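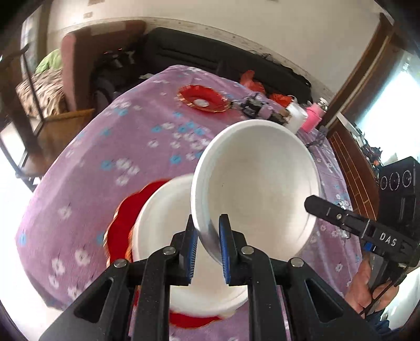 Wie wird aus Erde ein Teller?

Teller, Tassen und Schüsseln bestehen oft aus Keramik. Keramik ist gebrannter Ton, und Ton ist eine sehr feine Erde. Man findet ihn in Gruben, zum Beispiel in der Tongrube Zeltis. Dort holen Bagger ihn von Mai an aus dem Boden, wenn das Wasser abgelaufen ist.

Feuchter Ton lässt sich kneten. Er besteht aus winzigen Plättchen, zwischen denen Wasser liegt. Drückt man darauf, rutschen die Plättchen aneinander vorbei. Lässt man los, bleiben sie, wo sie sind. Deshalb behält ein Klumpen Ton die Form, die man ihm gibt.

Für einen Teller wird der Ton auf eine Scheibe gelegt, die sich dreht. In einer Fabrik drückt eine Schablone ihn flach. In der Töpferei macht man das mit den Händen.

Danach muss der Teller trocknen. Dabei wird er etwas kleiner, denn das Wasser geht heraus. Trocknet er zu schnell, bekommt er Risse.

Dann kommt er in den Ofen. Nach dem ersten Brand ist er hart, aber noch voller kleiner Löcher, die man Poren nennt. Er würde Suppe aufsaugen. Darum bekommt er eine Glasur. Sie sieht zuerst aus wie dünner Brei und enthält Stoffe, aus denen auch Glas gemacht wird. Beim zweiten Brand schmilzt sie und wird zu einer glatten Schicht.

Wie alt ist diese Erfindung?
Im Museum Dendine steht eine Schale, die 3000 Jahre alt ist. Sie hat keine Glasur und ist aus 26 Scherben zusammengesetzt.

Wörter zum Merken
Brand: das Erhitzen im Ofen
Glasur: die glasartige Schicht außen
Pore: ein sehr kleines Loch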